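Tabletop and Small Electrical Items – Inspection Checklist
Joshi Building, second floor workroom
Form 300, August revision

Scope: the work table, loose items left on it, plug-in lamps, and cables within reach of the table. Mark each line OK, Action or N/A. Comments go under the line they refer to.

1. Table surface

1.1 Surface free of cracks, lifting edges and sharp damage – OK
1.2 Surface clean, no residue from tape or adhesive – OK
Comment: wiped with Birkix surface cleaner before the check. Leave no cleaner on paper items.
1.3 Load within the posted limit of 200 lb – OK

2. Desk lamp

2.1 Lamp stands upright on its base when not in use – Action
Comment: blue lamp found on its side. Stand it up and recheck the base for wobble.
2.2 Bulb seated, glass intact – Action
Comment: remove and inspect after the fall position is corrected. Do not power the lamp first.
2.3 Cord laid out without knots or tight bends – Action
Comment: cord bunched near the plug. Straighten by hand, check the full length for flattened spots, then coil loosely.
2.4 Plug pins straight, housing closed – OK
2.5 Replacement bulb on the shelf matches the lamp label (400 lumens) – OK

3. Loose items

3.1 Small items returned to the Konodetti bin at end of session – Action
Comment: red block, pink plush toy and folded pink piece still out. The folded piece goes in the flat tray – it creases further if stacked under blocks.
3.2 Soft items kept clear of lamp shade and bulb – Action
Comment: plush toy to be moved before the lamp is plugged in.
3.3 No loose items on the floor – Action

Items for 2.1, 2.3 and 3.1:
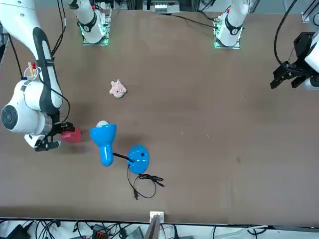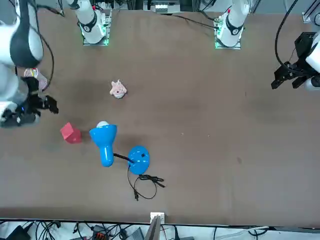
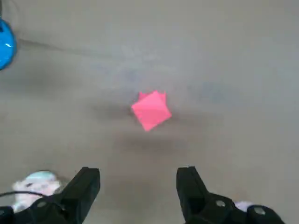

4. Fixed cables and outlets

4.1 Cables at the rear of the table secured and clear of the walkway – OK
4.2 Outlet covers fitted, no discoloration – OK
4.3 Power strip rated for connected load, maximum 2,000 W – OK
Comment: Andance strip, rating label legible. One strip only, no second strip plugged into it.

5. Close-out

5.1 All Action lines cleared or tagged
5.2 Lamp retested after 2.1 through 2.4 are complete
5.3 Form filed in the workroom binder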